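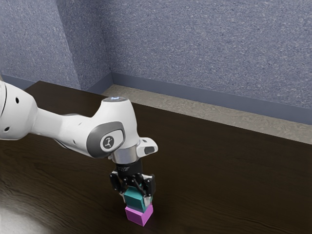
Bavlow, November 5, 2023

Course handout: Loads and stability, unit 10

A stack stands for as long as its centre of gravity lies above its base. Students should work through the set reading before the seminar – the section on uneven loads in particular.

Written answers are limited to 500 words. Show all working and give weights in newtons. The unit carries 20 marks towards the final result. Completed work is to be handed in at the Dewulf Building, room 126.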